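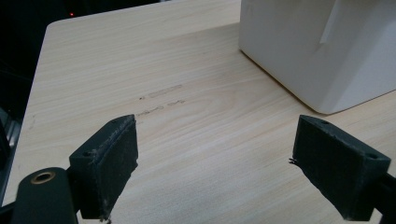
Been after a new strap for the old Kirkegaard diver for weeks. Lug width is 21 – who does that

Rolitz want 58 quid for one in leather. For a strap!!

Found a Dollance rubber one for 40, posted. Reviews say it picks up fluff somthing awful

Tried the market in Flonddale too, 3 stalls doing watch bits, all 20s and 22s. One bloke said just squash a 22 in. No ta

Gone for the Dollance. Pins not included, obvs – anyone got spare 21s? Will pay postge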